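The trouble with the paperless council

Our council has stopped posting letters about council tax, bin days and parking permits. Everything now goes through a thing called Estora, which you reach through your phone, provided you have one and it is less than a few years old. The leaflet announcing the change came by post, on good thick card.

I have nothing against doing things online. I bank that way and I buy my shoes that way. What I distrust is the claim that taking something away from people is a service to them. The leaflet promised I would be "in control of my account". I was in control of it before. It lived in a blue folder in the hall.

Start with the savings, which is where these schemes always start. Cluvmont district says it will save on 421 letters a week. I asked what a letter costs to send and was given a figure for paper and postage. I asked what Estora costs and was told this was commercially sensitive. One side of a sum is not a saving, and I wonder how many councillors asked to see the other side before they put their hands up.

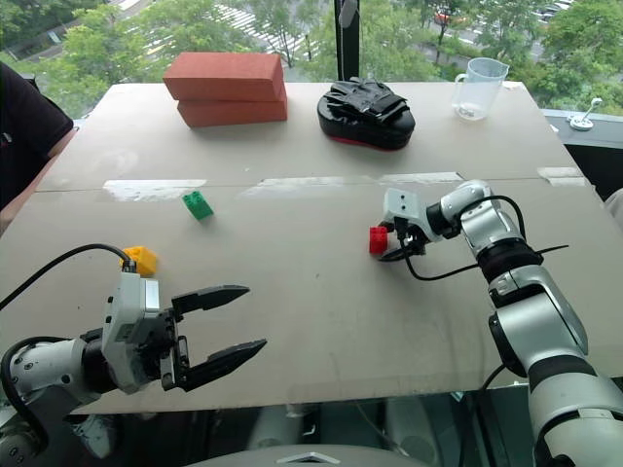

Then there is the matter of where the work went. When the permit renewal came by post, someone at the council had typed my address, printed the form and put it in an envelope. All I did was sign. Now I type the address, upload the proof, take the photograph of the proof, take it again because the first was too large, and wait for a code. It took me 31 minutes in August, and I am fairly handy with these things. Multiply that by every household in the district and the work is all still being done. It has moved off the council's books and on to our evenings.

People who object to this are told they are afraid of change. I find that lazy. My neighbour across the landing drove a lorry over half of Europe with a paper map and later with a satnav, and took to the satnav in a day. She can't use Estora because it logs her out while she looks for her glasses. That is a badly made form, and her age has nothing to do with it.

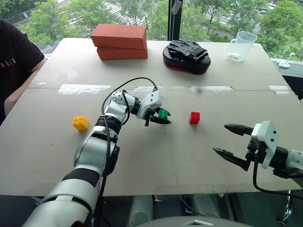
What about the help on offer?

The council will say that help is available, and it is, on Tuesday mornings at the library in Millet Street. There are 4 places in each session. You book them through Estora.

The phone line still exists too, though you have to dig for the number. I rang it and was number 113 in the queue. A recorded voice suggested every minute or so that I might find my answer on the website, and I had rung to say that the website wouldn't let me in. The woman who finally picked up was quick, kind and sorted it out before I had finished explaining. I would happily pay for more of her. I suspect there will be fewer.

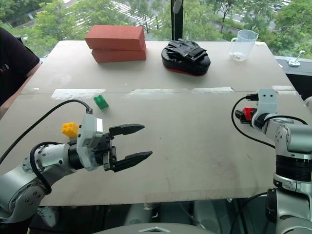 I am told the next step is Rekora, which will "bring together" Estora and the doctors' appointments. Perhaps it will be splendid. I would like to know who decides that it is, and whether anyone who failed to log in will be asked. The last satisfaction survey found that most users were happy with the service. It was sent out through the service.

My own request is a dull one. Keep a box to tick for paper, on the same page as everything else, and don't charge for it. Publish what the system costs next to what it saves. If the online route is as good as they say, most people will choose it and the postage bill will fall without anyone being pushed. Until I see those two numbers side by side, I am keeping the blue folder.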